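Skerkwood open day, or what I did with my morning off

I'd been meaning to get round Maglaya's place at Skerkwood for ages (they pack and send out work gloves and kids' gardening gloves, if you've never heard of them) and in April they finally let the public in. I got there at 10, had a very decent bacon roll and was put in a group with Amado Pangilinan, who has worked on the packing side long enough to remember when it was all done by hand.

Most of it still is, to be fair! The big change is the sorting hall, where a Sterow line now moves the boxes. Before that people pushed trolleys up and down all shift, and Amado says his knees are very pleased with the new arrangement. His feelings about the noise are another matter. They used to have the radio on, and now you can't hear it past the first conveyor.

What I really wanted to see was the teaching side. Gloves are floppy little things and a robot is hopeless with them until it has been shown, over and over, how a person does it. So packers can put their names down for a spell at the tables, working with a gripper in each hand, picking gloves up and sorting them into trays. 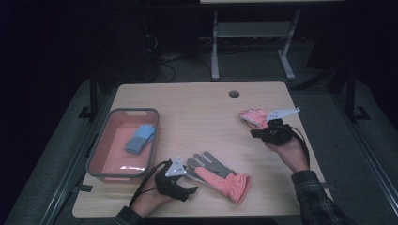 Amado did his first 30 minutes at it last winter and said it was like trying to butter toast in oven gloves. It gets easier, apparently, and it's paid at a better rate than the line, so there's a waiting list. A few of the older packers won't touch it, and I can see why. One woman in our group asked him straight out if he was training up his own replacement. He said he'd asked the same thing, and the answer he got was that the packers would move over to checking and repairs. He'd like to see that written down.

We finished in the canteen, where a chap from Prollel talked for far too long about software. The car park is tiny, by the way, so take the bus if you go next year.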